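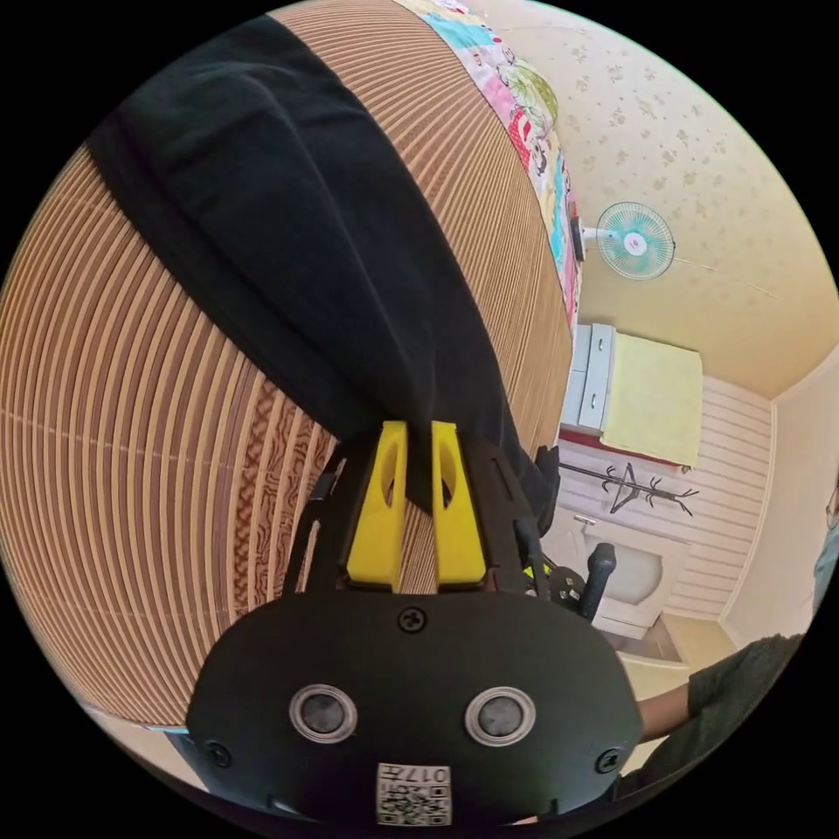 Clumivside Forum > Perception and state estimation

Gripper width jumps when the fingers close on black fabric
Asked by Madhu Agarwal, 2025-10-05

I'm writing the step that turns hand-held gripper recordings into training episodes for a cloth folding policy. The finger opening comes from the images: I segment the two yellow fingers by color, fit a line to the inner edge of each one, and convert the pixel distance to millimeters with a lookup table.

On most items this works. On black cloth laid over a woven mat the width signal is bad. It drops to zero for a few frames, then jumps to nearly full open and comes back. One episode has 1236 frames and 698 of them fail my smoothness check. The wrist pose from SLAM looks fine in the same episode, so I don't think it's tracking.

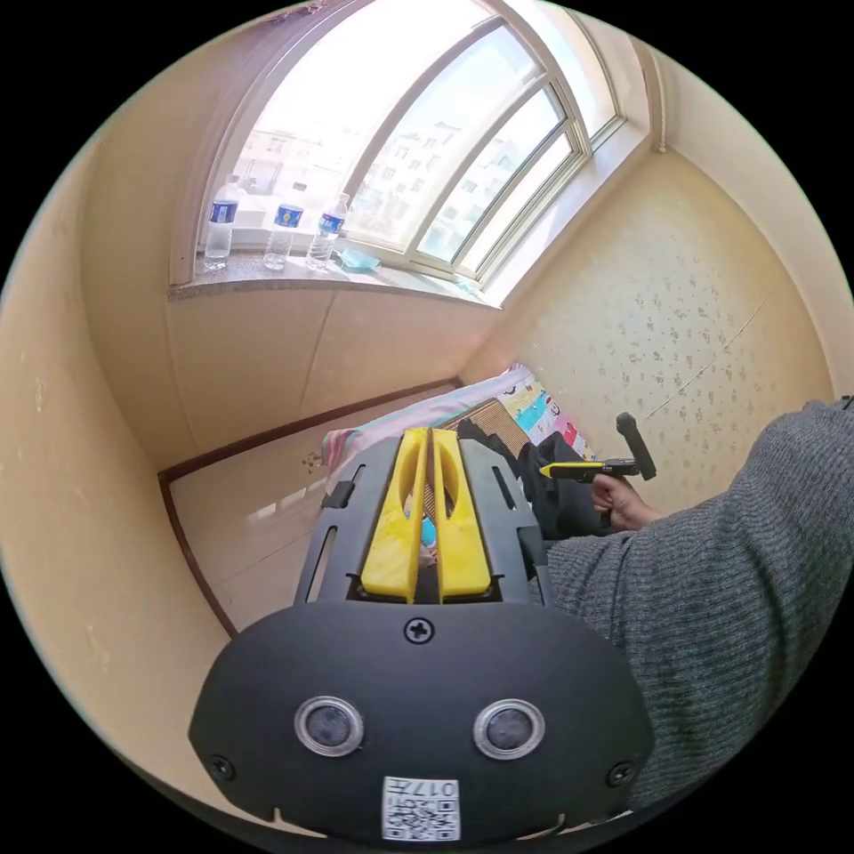
Already tried: a median filter (hides the short drops but smears the real closing), and a tighter hue range, which loses the fingers when there is a bright window behind them. Exposure is on auto. What should I change first?

3 answers

Rebecca Benedetti
Auto exposure is my first guess. When black cloth fills a lot of the image the exposure goes up, the yellow washes out toward white and your hue threshold stops matching. Plot mean brightness against your failed frames. If they line up, lock exposure before each take. For episodes you already have, threshold in Lab on the b channel and leave the lower limit loose.

Second thing - mask the image. The fingers can only be in a small region because they move with the camera. If you segment the whole image, any yellow in the blanket can win the largest-blob test, and that would give you the jump to full open. Draw the region once per gripper and save it with the calibration.

Also, don't write zero when detection fails. Write NaN, interpolate gaps up to 2 frames, and drop or split the episode for anything longer. A policy trained on false zeros will learn to close for no reason.

Morena Marino
just use markers on the fingers, color is never going to be reliable

Fiorella Sorrentino
Agree with Rebecca on the mask. One more check: if your line fit includes the slots in the fingers, the inner edge can snap to a slot edge when the background behind it is dark. Fill the holes in the mask before you fit. In my scripts that fixed more frames than the exposure change did.

Comment from Madhu Agarwal: Brightness does line up with the drops but not with the jumps. The jumps went away with the region mask. Still working on hole filling.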